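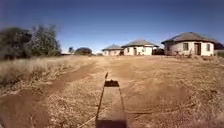
Work and Automation, section B
Handout 5: The errand run at Skurkthorpe
Notes by Glenys Gosling. Typed fast, bring corrections to class.

Read before class: the Naylor chapter on delivery work, first half only. Skip the part on ports.

Background

Skurkthorpe = field station, lots of land, few buildings, long dirt tracks between them. For years one job tied it all together: the runner. Carried samples, mail, spare parts, lunch sometimes, from the main store out to the houses and back. Job was never written down properly. Remember week 2, jobs that exist on paper vs. jobs that exist.

Now a wheeled robot does the house track. Supplied by Clondevico, looked after by station staff. Wayne Ashworth was the runner. He still works there. Keep that in mind, because the usual question ("who lost their job?") gets you a one-word answer here and then you're stuck. Ask what happened to the hours.

The route

Two ruts, grass strip down the middle, houses at the far end. Easy for a person. You walk it thinking about something else.
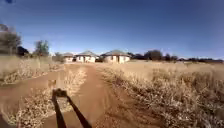 Fig. 1. House track, outbound. Shadow of the robot's mast on the ground.

For the machine the route had to become a thing with rules. Stay with the ruts or straddle the strip? Tall grass at the side, is it an obstacle or not? Where does the track stop and the yard start? Somebody had to decide each of these and type it in. That was Chunhua Yuan, who was hired to keep weather records. Her job description still says weather records.

So first finding, write it down: the walking went to the machine, the deciding went to a person who was not the runner.

What changed, by person

1. Wayne (was runner). Now does loading at the store plus the calls when it stops out on the track. Says his legs are better and his day is worse. Before, he set his own pace. Now he waits for a message, and he can't start anything long while he waits. Term for this: standby work. Usually not counted as work in a time study. Should it be?
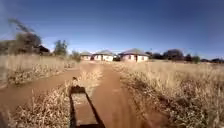
2. Chunhua (records). Got the route file, the fault log and most of the phone calls from Clondevico. No raise so far. Likes the work, she was clear about that. Don't write her up as a victim in your essays, several of you did this last year with the Dilham case and it was wrong there too.

3. Young-sook Bang (lives and works at the houses). Gets deliveries at known times, which she wanted. Lost the daily visit. Wayne used to look at the water pump on his way past, pass on news, take a note back. None of it was his job. All of it stopped in the same week and it took a while for people to notice why things were getting missed.

4. Umesh Bhatt (station manager). Signed for it. His reason was heat, he did not want staff on foot out there in the hottest part of the day. Fair reason. Costs he gave us: 2,000 a year for the service plan, plus a one-time 300 for the training day. He had no figure for Chunhua's hours. Asked him twice.

Terms you need

Task vs. job. Machine took one task out of a job that had maybe a dozen.
Hidden tasks. The pump, the notes, the news. Show up only when they stop.
Standby work. See Wayne.
Task drift. Work landing on whoever is nearest to the computer. See Chunhua.

On the pictures: taken from the robot's side, low resolution, fine for our purpose. Look at how much track there is and how little else. Grass, soil, trees, then the houses a long way up. When the machine stops somewhere along there, 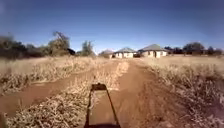 a person still has to go out to it, in the same sun Umesh wanted to keep them out of. Fewer trips than before, yes. But unplanned ones, and the station's heat rule was written for planned ones. Nobody had updated it when I spoke to them. Good essay topic, somebody take it.

Also compare Dilham (warehouse, indoors, carts). There the workers were asked before the carts came in, and the list of hidden tasks was made first. Took them longer to get started. Skurkthorpe did it teh other way around and is making the list now.

For discussion

Who should have been in the room when the route was drawn up? Be specific, names not "stakeholders".
If Wayne's waiting time was paid and logged as its own task, what would that do to Umesh's numbers?
Could the visit to the houses be kept as a job without the delivery? Who pays for it?

Essay drafts due in December, date on the board. One page on method first, then the argument. Interview notes go in the apendix, not in the text.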